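Section 4: Adding your cottage to Kison

By now you should have your owner login and the welcome letter with your property reference on it. If you let more than one place, each has its own reference, so have them all in front of you before you start. Our two cottages at Grakulwood, for instance, are 1551 and 1664, and they've been mixed up more than once by people working from memory. Set aside an evening, put the kettle on, and don't worry about finishing in one go. Kison saves a draft each time you press Next.

4.1 The basics

1. Sign in and choose My Places, then Add a Place.
2. Type your property reference in the first box. The name and address fill themselves in. If they come up wrong, stop and write to the owners' desk before going any further.
3. Enter how many people the place sleeps. Count beds that are made up and ready for every stay. A sofa bed has its own box farther down, and a travel crib goes under Extras.
4. Enter the number of bedrooms, and then the number of bathrooms. A powder room with no tub or shower goes in as a half.
5. Pick the nearest town from the list. Kison works out the distance by road and prints it on your page, and you can't type over it. If your lane is newer than the map, the distance may come out a little long.
6. Press Next.

Note: The "sleeps" number is what guests search by, and it is also the number your fire paperwork has to match. Please don't round it up for a big family who have always squeezed in and never minded.

4.2 Writing the summary

The summary is the short piece that shows in search results, next to your rate. You have 500 characters, spaces included, and the counter under the box turns orange when you're getting close. Most of us write far too much the first time (the first one for Grakulwood ran on about the apple trees until there was no room left for the parking), so it helps to draft it somewhere else and paste it in once you're happy.

1. Start with what kind of place it is: a barn, a row house, an apartment over a store.
2. Say where it is in words a stranger would understand. "Past the old chapel" is lovely if you grew up here.
3. Mention stairs, shared driveways and low beams. People are very good-natured about these when they've been told.
4. Leave out the rate and the dates. They're shown separately, and an old rate in the summary leads to some awkward phone calls.
5. Press Save Draft, read it once out loud, then press Next.

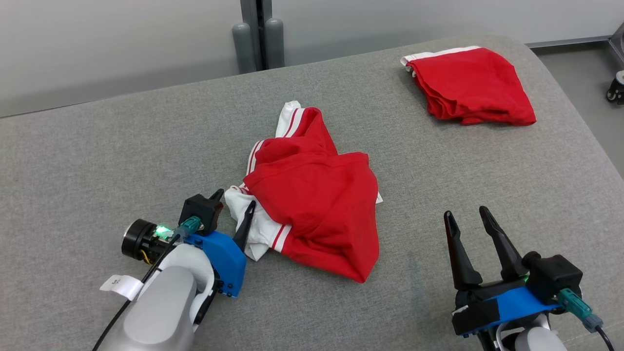 Red and white clothing on gray fabric

4.3 Rooms and linens

Each room gets its own card. Kison makes the first bedroom card for you, and the rest you add with the plus sign.

1. Open the card and choose the bed type. "Zip and link" means two twins that can be made up as a king, and it asks you which way you'd like them shown.
2. Check the box for linens if sheets and pillowcases are in the price. Towels have a box of their own.
3. If guests bring their own bedding, leave both boxes empty and put a line in House Notes. It's a good idea to say it again in your arrival message.
4. For laundry, choose In the Property, Shared, or None. A line in the yard counts as drying space and goes under Outdoors.
5. Repeat for every bedroom, then do the living room and kitchen.

Caution: Deleting a room card also deletes the beds on it, and your "sleeps" number drops to match. Any booking already made for the larger number stays in place, but the system will flag it and you'll get an email for each one. If you only want to rename a room, use the pencil.

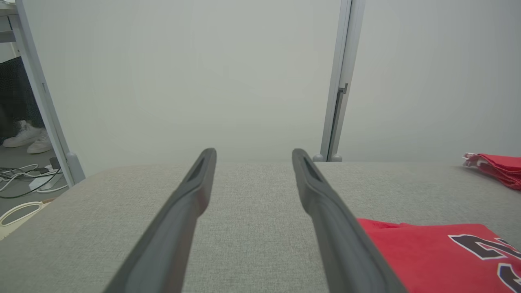

Bromcombe, 25 July 2019

The rates screen changed this month, and the steps below are for the new one. If you still see a green bar across the top of the calendar, sign out and back in, and the bar should go away.

4.4 Rates and changeover days

1. Open Calendar and choose Rates.
2. Enter your basic nightly rate first. We'll use 109 in the steps that follow, but put in your own.
3. Choose your changeover day. Friday and Saturday are the usual ones around Bromcombe, though midweek works nicely for the smaller places that get a lot of walkers.
4. Drag across the weeks you want to charge more for. A small box opens, and whatever you type there replaces the 109 for those nights only.
5. Set the shortest stay. It can be different in winter and summer, and plenty of owners drop it to two nights once the schools are back.
6. Block out any weeks you're keeping for family. Choose Owner Stay for these. If you choose Closed, the cleaning list skips you and you'll come back to unmade beds.

Note: Rates are per night for the whole property, however many are staying. If you'd like to charge for extra guests, there is a switch for it under Extras, and it's off until you turn it on.

Caution: A new rate doesn't touch bookings already confirmed, and it shouldn't. If you've agreed on a different price with a returning guest, open that booking and change it there.

4.5 Linking the key safe

Skip this part if you meet your guests at the door. The Śliwiński key safe is the only model Kison talks to at present.

1. Open the safe with your owner code and hold the small button inside the lid until it beeps twice.
2. In Kison, go to Arrivals and choose Add Safe.
3. Type in the serial number from the inside of the lid. Letter O and zero look very much alike on that label — if it's refused the first time, swap them and try again.
4. Choose how long before check-in the guest's code should be sent. We leave ours at the day before.
5. Close the lid and test it with the trial code on your screen.

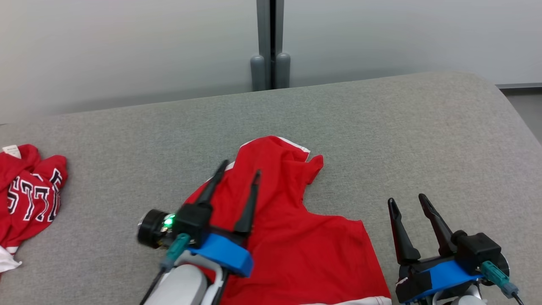 Red garments on a gray table

4.6 Before you press Publish

Go back through the cards with somebody who has stayed at the cottage, if you can find a willing friend. They'll remember the odd light switch and the gate that needs lifting, and both of those belong in House Notes. Then check your changeover day one more time, and press Publish.

Your page goes to the owners' desk for a quick read and usually appears by the next working day. You can keep editing while you wait. Changes to photos and rates go through right away, and changes to the summary are read again first. Guest messages and deposits are covered in Section 5.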